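An afternoon at the Civanis bin room

I had been promising Seraina Sutter a visit since February, and I'm so glad I finally got on the train, even with the long walk up from the station (wear proper shoes if you go). She met me at the door with coffee and we talked so long about her old job at Hauser that the tour began half an hour late.

Bins under the ceiling lights

Civanis sorts and returns plastic storage bins for small shops, 460 of them on an ordinary day. Lifting used to be the whole job, and wrists and shoulders paid for it. Now the arms take the lifting, and the crew, all 8 of them, look after the tables and decide what goes where. I stood far too long watching a big smoky gray one tilted in the grippers over the shiny white tabletop.

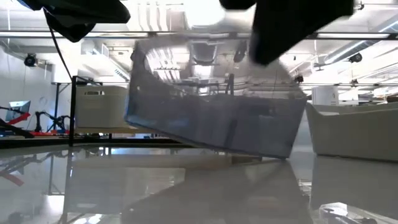 What the people do now

Eyvindur Toft told me he was cross for the first month. He liked the old rhythm, and he missed chatting across the table with a bin in his hands! These days he goes home less sore, but he finds the watching tiring in its own way, and he'd like more turns at the planning desk. Seraina has promised him some, starting after the summer.

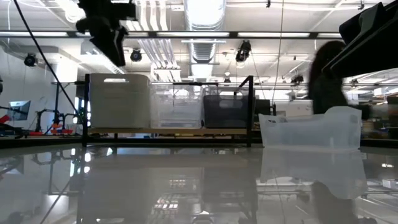
Bins on the shelf and a frosted one on the table, with the arms overhead.

We finished in the canteen with plum cake. Visits are by arrangement, mornings only from next month, and the side entrance is the one with the bell.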